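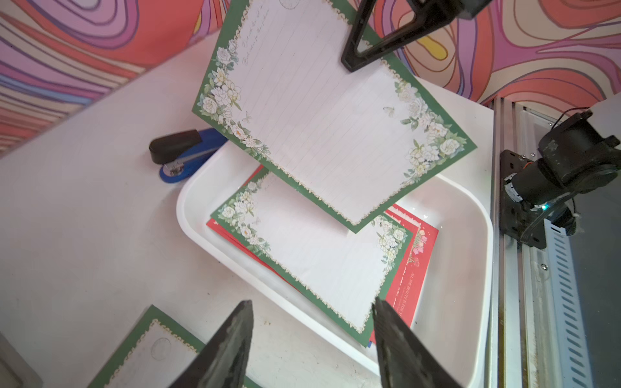 I write letters. Real ones, on paper, with stamps, to a handful of pen pals and a couple of relatives who don't do email. So I go through a lot of stationery, and when the Sirkska floral letter paper came up on sale in August I bought way more of it than a sensible person would (169 sheets, if you count the leftovers from the first pack I'd tried in the spring).

I've had it long enough now to have opinions, so here goes!

The looks

I'll start with my favorite, the green one. It has a dark green border with a thin gold scalloped trim just inside, and then these clusters of white roses and cream blossoms with leaves that run down the side. There's a little butterfly sitting in the writing area too. I thought the butterfly would annoy me because it takes up writing room, but I just write around it and my aunt now draws one on her letters back to me.

The blue has a blue border with blue flowers, and it feels a bit more grown up. I use it for thank-you notes. The red is the loud one. It has "ALL THE BEAUTY IS FOR YOU" printed on it in white, with smaller white text next to it and tiny pink and green flowers. Pretty, sure, but you have to be in the mood for that much red — I've mostly been saving mine for birthdays and Valentine's.

Writing on it

The lines are faint, and I like that a lot. Some lined paper makes your letter look like homework. On this one the lines are there when you need them and they stay out of the way once the page is full. If your eyesight isn't great you may want a good lamp, though. I was writing at nine at night with only the kitchen light on and drifted right off the line for half a paragraph.

Gel pen is fine. Ballpoint is fine. Pencil looks sweet on it but comes out pale, so press a little harder than you normally would. My Ornex fountain pen feathered when I used the wet blue ink and behaved itself with the black, so try a corner first. I would not write on both sides with anything juicy.

One complaint here: the flowers eat up more of the page than you think they will. With my handwriting I get 26 lines of actual letter on a sheet if I squeeze, and then I'm onto a second page just to sign off. Long-winded people (hi) should order extra.

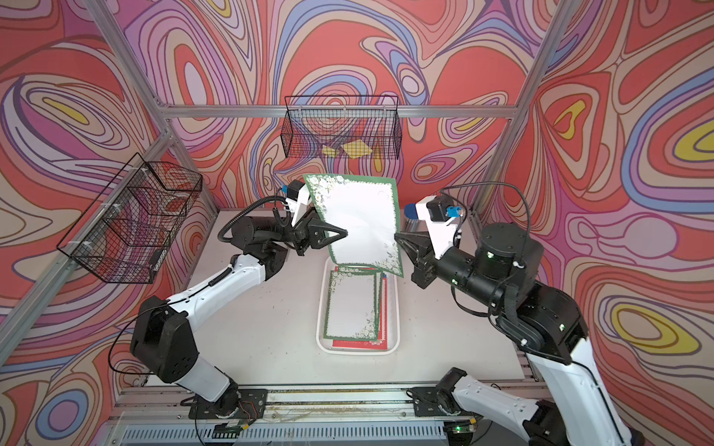
Keeping it tidy

The paper comes in a plain sleeve that tore the second time I opened it, so you'll want somewhere to put it. I went with a shallow white plastic tray, the kind with rounded corners, and it's been great. A stack lies flat in there and the colored borders peek out at the sides so you can tell what's underneath without digging. I tried a Frota letter box before that and it was too deep. I kept bending corners trying to get the last few sheets out.

Loose sheets do slide around on a smooth table. I fan out the ones I'm not using next to the tray with all the colors showing, pick what I want for that letter, and put the rest back when I'm done. Red, blue and green edges together look really cheerful, and it makes me want to sit down and write, so that's money well spent as far as I'm concerned.

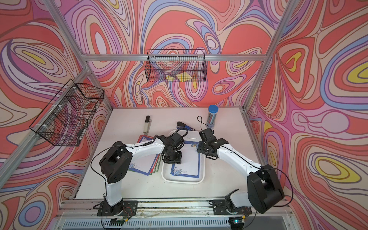
For longer letters I staple the pages at the top left, and you do need to watch where the staple lands. Put it straight through a rose and you'll be sorry. An ordinary desk stapler goes through four sheets with no trouble. My little Indano travel one gave up at three and chewed the border.

I keep my pens in a clear container with a lid, which has nothing to do with the paper, but somebody always asks.

Would I buy it again?

Yes, and I already have. I'd skip the mixed pack next time and get two packs of green and one of blue, with a few reds from a friend if she'll trade. I'm taking off one star for the flimsy sleeve and for the missing envelopes — the listing has matching envelopes in the first photo and they are sold separately, so read the fine print before you order. Plain cream ones from the drugstore look nice with all three colors.

Four stars out of five from me.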